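Iller Filstead small chair and divided tray: review after a month of use

Category: Small furniture, storage
Bought from: Kozma, Pronville store
Configuration: chair and tray set, white

The Filstead set consists of a small four-legged plastic chair and a divided tray in the same color. Iller sells the two separately as well, but the set costs less than the chair alone did in January, so that is the version I ordered. Both arrived in one carton with a cardboard sleeve between them. There was no packing damage.

Chair weight on my kitchen scale is 811 g, without the felt pads. Leg length is 159 mm from the shoulder to the end of the cap. The product sheet gives no tolerance for either number.

The tray

I expected the tray to be filler and it gets more use than the chair. The interior is divided by thin walls into bins of different shapes, with no regular grid. There is a wide rectangular one, a deep one that I use for the longest items, and a narrow triangular one next to a curved cutout. The cutout takes a round container upright and supports it partway around its lower body, which keeps it standing when the tray is carried by one side. 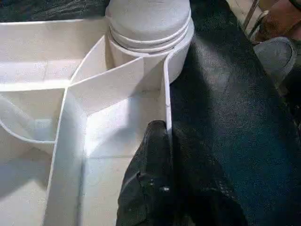
Filstead tray with a ridged cylinder standing in the curved cutout.

Wall thickness is 2 mm by caliper where I could reach. The walls flex slightly under thumb pressure and spring back. I could not get one to crease. The junction where several walls come together is the stiffest point in the part, and it is also the hardest to clean: a cloth does not reach the bottom and a cotton swab is needed.

The finish marks easily. Faint scuffs show on the floors and walls of the larger bins, mostly when light falls across them from one side. Dish soap lightens them and does not remove them. A gray or textured version would hide this, but Iller lists white only.

The triangular bin is of limited use. Small hardware slides down into the point and has to be tipped out. I keep adhesive dots in it now - anything thicker than a coin is annoying to retrieve. Bins cannot be rearranged, as the dividers are fixed.

The chair

The seat is molded, with ribs and recesses on the underside. In strong light the pale plastic looks slightly translucent in places, and a buyer who wants a solid, opaque white should look at it in the store first. I found no sharp flash along the seat edge. One rib had a small burr, removed with a fingernail.

The legs end in rounded white caps. They slide well on a smooth tabletop or tile and less well on rubber matting, where they tend to catch at a seam. On a wood floor I would add felt. Stick-on pads do not bond well to the rounded surface, so buy the sleeve type.

Stability is acceptable for the weight. With the chair on a flat surface I measured no rock at any of the legs. Pushed at the top of the back, it slides before it tips, at least on tile. I have not tested it beyond the printed load rating and do not intend to.

Cleaning is slower than it should be. The recesses underneath collect dust, and the only practical method is to turn the chair over and use a brush. Water sits in them if the chair is rinsed and put straight back on its feet, so leave it legs-up for an hour.

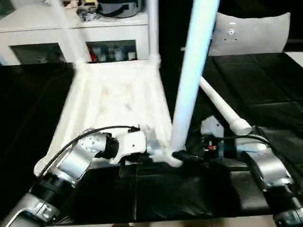
Documentation and parts

The leaflet is a single sheet with line drawings. It covers the chair and ignores the tray completely. Replacement leg caps are sold in bags of 5, an odd quantity for a chair with four legs, though a spare is welcome. Kozma in Pronville did not stock them and ordered a bag for me. Delivery took nine days.

Good

Light enough to move with one hand
Cutout holds a round container upright
No rock on a flat surface

Less good

White finish shows every scuff
Triangular bin too narrow at the point
Dust and water collect under the seat

Verdict

Recommended as a set, with the tray as the main reason to buy. The chair alone is adequate at its price - compare it with whatever is on the shelf beside it. I have ordered a second tray and will keep using the one chair.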